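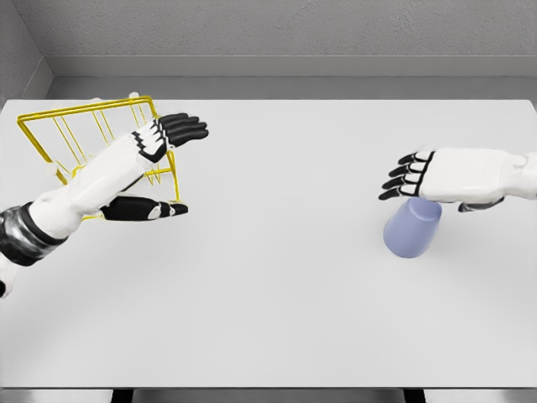 A two-handed episode in simulation: yellow wire rack at the left hand, cup under the right.

Count the Failures Before You Throw Them Out

23rd June

Most groups that gather examples for a learning system keep the runs that ended well and delete the rest. The habit comes from a reasonable place. If a policy is trained to copy what it is shown, it should be shown good work. I think the habit is wrong, or at least applied much too early, and that simulated collection in particular has made it worse.

Take a two-arm task with a cup and a rack. An operator wears tracked gloves and drives both hands. The simulator records joint positions, contact forces, object poses and the rendered view at each step. At the end a script checks whether the cup is on the rack and upright. If it is, the episode is written to the training set. If it isn't, the episode is dropped, and on many setups it is never written to disk at all.

That script decides what the policy will know about the world, and it is usually the least reviewed piece of code in the project. In the Skakidton set, which I helped assemble, the success check was 6 lines long. It compared the height of the cup with the height of the rack rail and looked at the tilt of the cup. It did not look at the fingers. A run in which the hand was still squeezing the cup at the last step passed. A run in which the cup was placed, released and then bumped a short way along the rail by the thumb failed, if the clock ran out while the cup was rocking.

We recorded 4,000 episodes. The script rejected 706 of them. When we replayed the rejected ones by hand, we found three kinds of run mixed together: real drops, good placements with bad timing, and recoveries in which the operator lost the grip, found it again and ran out of time. The last kind is the one I would pay for. A policy trained only on clean runs has never seen a cup in the wrong place. The first time a finger slips, it is outside its data and it keeps going as if nothing happened.

The usual answer is that recoveries can be added later, by running the trained policy, waiting for it to fail and having an operator take over. I have no quarrel with this. It works, and the corrections land where the policy needs them. But it needs a trained policy, a takeover path and an operator who is still on the project, and by then many projects have lost the last of these. The recoveries in the rejected pile were already paid for.

A second answer is that simulation is cheap, so a lost episode costs nothing. Simulation steps are cheap. Operator time costs the same whether the cup is rendered or real. With dexterous hands it may cost more, since the operator gets no weight or friction through the gloves and has to judge contact by eye. A thin wire rack is a hard case. The rods are narrow, fingers can pass between them, and from a fixed view it can be difficult to tell whether a fingertip is in front of a rod or behind it. Operators slow down, regrip and back out. All of that is information about how to handle a rack, and a filter built on final state treats it as noise.

There is also a quieter loss. Operators learn what the filter wants. After a few hours on our task, people had stopped trying the awkward starts. They nudged the cup to a comfortable spot first and then began the motion they knew would pass. The pass rate went up and the range of starting grasps went down. We read the first number every day and did not plot the second until December. Random starting poses do not fix this, because the operator erases the randomness in the first few seconds.

The Sarpong format, which we moved to afterward, stores every episode with an outcome label and leaves the filtering to the training job. I would go a bit further. My proposal has 4 parts.

Write every episode to disk, including the aborted ones.
Store the raw state, so that the success check can be rerun when somebody fixes it.
Label segments as well as whole episodes. A failed run can contain a perfect grasp.
Report the spread of starting grasps next to the pass rate, in the same table.

The objection I take seriously is about labels. Segment labels cost labor, and poor ones are worse than none. A policy that copies a drop because someone marked it as a placement has been harmed. In the Purar trials we used contact events to cut the episodes, with a person checking only the cuts next to a rejected outcome. It was tolerable work. It missed slow slides, where contact never breaks, and I don't have a good fix for those yet. Keeping them unlabeled and out of training still beats deleting them.

Storage comes up too. Rendered video is the heavy part, and in simulation it can be made again from the stored state, provided the simulator version and the assets are pinned. Mestimport now does the pinning at import time. Before it did, we had one batch whose rack model had been edited between recording and replay, and the fingers in the replays went straight through the rods. We kept that batch as well, with a note in the header saying which asset version it needs.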